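The Chapel at Zanda

When the sickness came to the valley, the bishop closed every church, and the bell of Zanda was silent until December. The old sacristan still climbed the hill each morning. He lit one candle, said the prayers for the sick and went down again. It was 1,664 steps to his door.
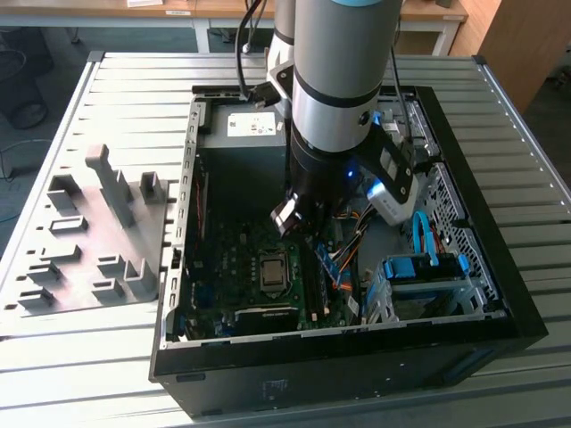
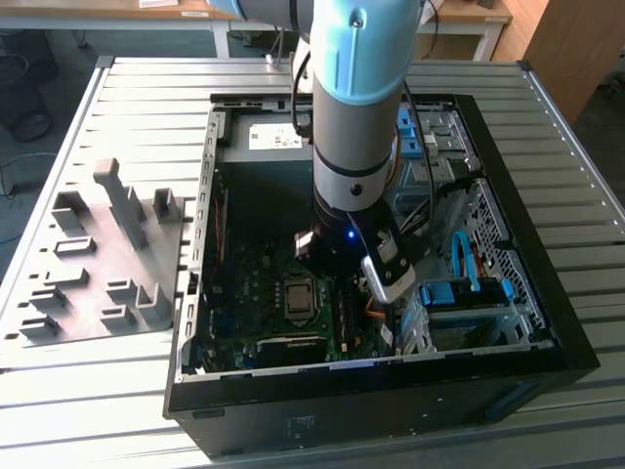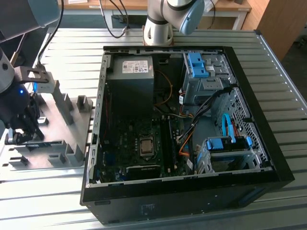
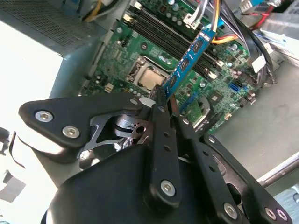 On the first evening when the doors were open, only 12 people were allowed inside. The others stood in the snow, far from each other, and held their lamps under their coats. The priest read the names of the dead slowly. Then the sacristan took the rope in both hands and pulled, and from the road to Trokura a dog began to bark.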